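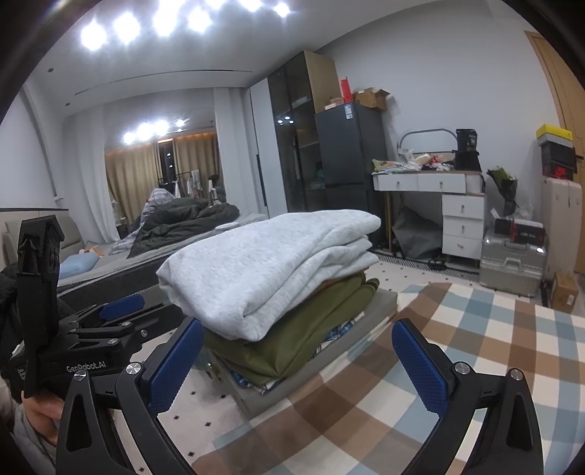 Public consultation on the Oltbridge asset declaration rules
Posted by W_Mugo, Thursday, November 25, 2021

The Oltbridge municipal council has opened its draft rules on asset declarations to written comment. Under the draft, every elected member and department head would declare property, loans and gifts each February. The gift section is the weakest part of the text. Clothing and household textiles are exempt whatever their value, so a stack of folded textiles, with a gray garment on top and an olive green piece further down, would never need to be entered, while a single restaurant voucher would. I ask members to state whether they support the exemption before the forum submits its comment.

Wycliffe Mugo

gusevberg_resident
I support the exemption. The draft sets the threshold at 499 for all other gifts, and few garments reach that figure. A register filled with scarves and sweaters would be of little use to the public.

E.Bortolotti
I must disagree with the previous member. The Martinelli inquiry in Gusevberg concerned precisely this kind of item. Tailored suits were supplied to two department heads over 10 months, and the inspector could take no action under the rules then in force. The same exemption has been copied into the Oltbridge draft, including its numbering.

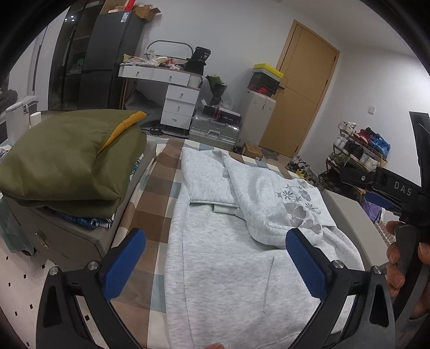

I would further note that Article 15 allows a late declaration to be corrected without penalty. Taken with the exemption, this leaves the inspector very little to enforce. My proposal is to delete both provisions.

Ermanno Bortolotti

gusevberg_resident
The Martinelli report found no breach. It should not be cited as though it had.

E.Bortolotti
It found no breach for the reason I gave. Please see the second annex.

clerk_ret
Could the threshold apply to the yearly total from one donor? That would answer both members. I am against deleting Article 15, as honest errors do occur.

W_Mugo
The yearly total is a sound proposal and I will include it. The members remain divided on Article 15, and both positions will be recorded in the comment. Corrections to the wording may be posted in this thread.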